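About Mondonwood

Hello! I'm Nuria Jemal, and Mondonwood is my little astrology school. I say mine, but Pichit Wiriya teaches half the courses and does all the sums I'd rather leave alone (he'll work out a rising sign by hand, for fun, on a train).

I started out doing birth charts for friends at my kitchen table in Sondby. Then friends of friends began ringing up, and one November I put a card in the bakery window offering an evening class. Thirteen people came and I only had enough chairs for half of them, so the rest of us sat on the rug and argued about Saturn until gone eleven. I still have the notes from that night, tea stains and all.

We now run two courses. First Chart is for complete beginners and takes you through the signs, houses and planets at a gentle pace. The Long Year is for people who can already find their way round a chart and want to get into transits, progressions and the moon's nodes, my own favourite subject – be warned, I do go on!

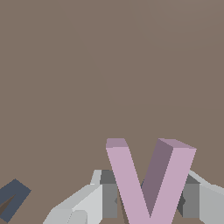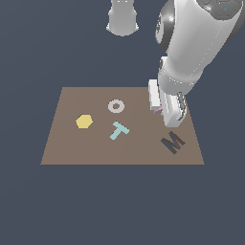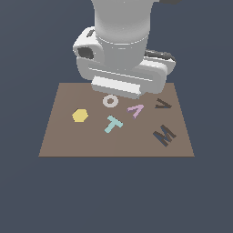

Do I need to know my exact time of birth to join?

It helps, but plenty of students come without one. We can give you a practice chart to work from, and Pichit teaches a whole session on reading a chart when the hour is missing.

The Long Year costs 495 and you can pay in three parts. First Chart is a good deal cheaper, and Tsion Tsegaye, who looks after bookings, will happily talk you through dates for either. We don't do lottery numbers or predict anybody's death, so please don't ask Tsion for those.

Page last updated 4/19/25, when I finally corrected the spelling of Sagittarius in the course list.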